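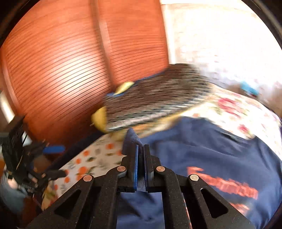 Navy cotton drill shrinking unevenly after wash, cutting allowance for workwear aprons

Posted in Sewing and Textiles > Fabric preparation
Posted by Eimear Ó Briain

I make bib aprons for a cafe in Cakville and have a problem with shrinkage that I can't get to repeat from one batch to the next.

The fabric is navy cotton drill, 300 gsm, bought off the roll. The supplier's sheet calls it "fully preshrunk". The apron body is cut as one piece with the grain running neck to hem. Finished length is 92 cm, including a hem turned twice. Straps are cut from the same cloth, also on the lengthwise grain. Topstitching is polyester thread.

First batch: fabric not washed before cutting. After the cafe had been laundering them for a while, the bodies were short and the hem had started to ripple. The side edges were fine. The straps had gone short as well, but they were long to begin with and the staff hadn't noticed.

Second batch: I washed the cloth before cutting, cold, on a normal cycle in my own machine, and hung it over the line. These were better. They still lost length once the cafe had them, and some lost more than others out of the same cut.

The cafe washes warm and tumble dries. I don't have control over that and they aren't going to change it.

What I want to know:

Is a cold prewash worth doing at all if the finished item is washed warm and tumble dried?

Should I be allowing extra in the length and leaving the width alone? The width seems to hold.

Why would pieces from the same length of cloth shrink by different amounts?

Colour loss is a separate matter, but if the answer to the first part is a hotter prewash I'd like to know what that does to navy. The aprons are meant to look dark when they're handed over.

Machine is a domestic Bridura front loader. I don't own a dryer, but there is a laundromat nearby.

Teresa Scanlon
Accepted by the poster

Take the parts in order.

A cold prewash removes finish and some of the tension from weaving. It does not take out all the shrinkage that a warm wash and a tumble dryer will. Cotton drill keeps shrinking over the first few launderings, and most of what your cold cycle left behind comes out in the dryer, where the cloth is moving while it loses water. The prewash has to be at least as severe as the laundering the finished article will get. Line drying at your end and tumble drying at theirs is the main fault in your second batch.

"Fully preshrunk" on a supplier's sheet has no use without a residual figure and a test method beside it. Ask for both. If they can't give them, treat the cloth as unshrunk.

On direction: the warp is held under tension on the loom and through finishing, so it has more to give back than the weft. Loss in length with the width holding is what I would expect from drill. You can put the allowance in the length alone, but measure it first. Don't take a percentage from somebody else's cloth.

Test method:

Cut a square from the roll, well away from the selvedge and not from the outermost turn. Overlock or zigzag the raw edges so they don't fray into your marks.

Lay it flat without stretching it. Mark two points a known distance apart along the warp and two points across the weft. Use a laundry marker or a few stitches of contrasting thread. Chalk won't last. On navy I use white thread, tied off at both ends of each stitch.

Write the warp direction on a scrap of tape and stitch that on too. Once it's been through the dryer you'll have a harder time telling.

Wash and tumble dry the way the cafe does. Put it in with a normal load, not by itself. Let it cool flat before measuring.

Repeat until two consecutive readings are the same. Note how many cycles it took. That is how many cycles your yardage needs before cutting, or if you would rather not do that many, the remaining difference is what you add to the pattern.

To scale the pattern, divide the finished length you need by the fraction of length that remains. Don't multiply the finished length by the shrinkage percentage and add it on, as that gives an answer slightly short. The error is small on one apron but it goes in the wrong direction.

On pieces from the same cut varying: there are several possible causes, and you can check most of them. Cloth folded into a front loader in one long piece ropes up, and the inside of the rope doesn't get the same wash as the outside. Cut the yardage into shorter lengths before prewashing, and don't pack the drum. Hanging wet drill over a line also puts the weight of the water on whatever part is hanging, which stretches it lengthwise while it dries. Pieces cut from the section lying over the line will behave differently from pieces cut from the section below it. Lay it over two parallel lines if you must line dry.

Also check the grain. If a length dried skewed and you squared it by eye against the table edge, some bodies will be cut off grain and will twist as well as shorten. Drill is a twill and will skew more readily than a plain weave. Pull it back to square while damp, then press.

The rippled hem is a related problem. The first batch was stitched with polyester thread, which doesn't shrink, through cloth that did. When the cloth goes shorter across the line of stitching the thread has nowhere to go. Stable cloth will fix most of it. Slightly lower needle thread tension and a longer stitch will help with the rest. If the width really is holding, then look at the fold of the hem as well: a double turn cut slightly off grain will drag in diagonal ripples that look like the same fault.

Navy: a warm prewash will lose some dye, more at the fold lines than elsewhere. Turn the folds out before it goes in, wash it only with other darks, and take it out of the dryer while there is still a trace of damp in it. Abrasion in the drum does more visible harm than the water temperature does. You will get a slightly softer navy than the roll. If the customer wants it to match the roll exactly, cut oversize, don't prewash, and tell them in writing what the finished length will settle to.

Cut the straps from the same prepared cloth. If you prewash the bodies and use leftover unwashed cloth for straps, they'll move separately and pull the neckline.

Mirani

just use poly cotton. I had the same trouble with aprons for a school canteen and swapped to a poly cotton drill and they hardly moved. It's cheaper as well and doesn't need as much ironing. Only thing is it holds grease so they need a proper detergent.

Drirasar

Agree with most of the accepted answer. Two additions.

Check whether the roll changed between batches. Drill of the same weight and shade from the same supplier can come from a different finishing run, and the residual shrinkage won't necessarily match. Keep a labelled swatch from each roll and run the test on each one. It takes an evening at the laundromat.

Steam pressing is sometimes recommended as a substitute for prewashing. On wool it has some merit. On heavy cotton drill it does very little. An iron under your hand also tends to stretch the cloth along the direction of travel, which puts back what you are trying to take out. Press up and down, don't push.

I would be careful with the poly cotton suggestion if the aprons are worn near open burners. Ask the cafe what they're used for before changing fibre.

Comment by Eimear Ó Briain, 14 May 2025

Thanks. I ran the test square as described, warm wash and tumble. It lost length on the first cycle, a bit more on the second, and there was no change after that. Weft moved slightly on the first and then stopped, so I've been wrong to say the width holds, it's only that it wasn't enough to see on an apron.

I've asked the supplier for the residual figure and haven't had a reply. Will cut the next lot of yardage into shorter lengths and put them through two cycles at the laundromat. Front of house staff wear these, no burners, but I'm staying with cotton.

Comment by Teresa Scanlon

Two cycles sounds right for that cloth. Keep the square and put it through once more with the finished aprons when they come back for mending, and compare it with your last reading.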